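The Clunis Shawl

By the time the bus pulled into Brirnarbridge, Khrystyna Prokopenko had finished the eleventh repeat of the border and dropped only one stitch, and that was the driver's fault for taking the hump bridge so fast. She hooked it back up with her fingernail, stuffed the whole lot in her bag and ran.

She loved the July wool fair more than Christmas. She loved the smell of it (sheep, wet grass, fried onions) and she loved the way complete strangers would take hold of your sleeve and turn it inside out to look at the seams. Last year a man had followed her the length of the cattle shed to ask about her buttonholes. It was bliss!

This year was different, because this year she had entered something.

The Clunis was a shawl pattern so old and so badly photocopied that half the chart had gone to grey mush. Everyone in the knitting group had a copy and not one of them had got past row 40. Khrystyna had found hers folded in a second-hand book about bees, and she had spent the whole winter with a magnifying glass and a box of coloured pencils, working out what the mush had once said. There were leaves in it. Then there were smaller leaves inside the leaves, and a twisted stitch running up between them like a little rope, and when she had seen that rope come up off the needles for the first time she had shouted so loudly that the man downstairs knocked on his ceiling.

She had used Wijaya, the two-ply, in the green that looks black until you take it outside. It had taken 1000 metres and a bit more, and the bit more had nearly finished her, because the shop had sold out and she'd had to beg half a ball from Oksana Didenko.

Oksana was in charge of the entries table. She was wearing four of her own cardigans, one on top of the other, in July.

"Name," said Oksana.

"You know my name."

"I have to ask. There are up to 200 coming in before noon and I'm asking all of them."

"Khrystyna Prokopenko. Lace, large. And it isn't quite done."

Oksana put down her pen. "How much isn't quite?"

"One repeat. And the cast-off. And it hasn't been blocked."

"Khrystyna!"

"I know. I know! But look at it." And she pulled it out of the bag, all crumpled up like an old lettuce, the way lace always is before you pin it, and spread the middle of it between her two hands against the light from the door.

Oksana didn't say anything for a bit. Then she bent down until her nose was almost in it.

"That's the rope," she said. "You got the rope to go up the middle."

"You twist it on the wrong side rows as well. The chart doesn't say so, or it did once and it's come off. I tried it every other way first."

"I've had that pattern since before my Danylo was born," said Oksana. "I thought it was a smudge."

It was twenty to eleven. Entries closed at noon. Oksana lifted the flap in the table, pushed her own chair through it and pointed to a spot behind the tea urn.
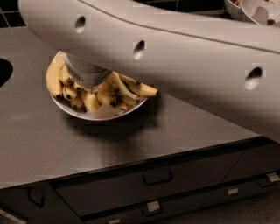
So Khrystyna sat and knitted. She had never knitted so fast or so well in her life. People came and went on the other side of the urn with jumpers and bootees and a life-sized goose, and she heard Oksana asking every one of them for their name in the same flat voice, and she went on turning leaves into smaller leaves. A girl whose T-shirt said Vendgate stopped to watch her hands. She asked if it was hard, and Khrystyna said no, it was wonderful, did she want to learn, there was a beginners' tent by the gate and they gave you the needles to keep.

The girl went off to find it. Khrystyna nearly cried, she was so pleased.

At ten to twelve she cast off the last stitch and ran the end through with the darning needle she kept in her collar. Oksana wrote out the ticket, number 3878, which carried on from every fair there had ever been, and pinned it to one corner.

"It'll be judged like that," she said. "Unblocked. They'll mark you down something terrible."

"I don't mind."

"You will at four o'clock."

She came fifth. The judge had written "Remarkable, but please wash it" on the back of the ticket, and Khrystyna read this out to everyone she met between the shed and the bus stop. Oksana caught up with her there, still in three of the cardigans, carrying a shopping bag and a very soft, very grey sheet of paper.

"Row 41," said Oksana, smoothing it out on the bench. "Start there. Go slowly."

Khrystyna got out her coloured pencils.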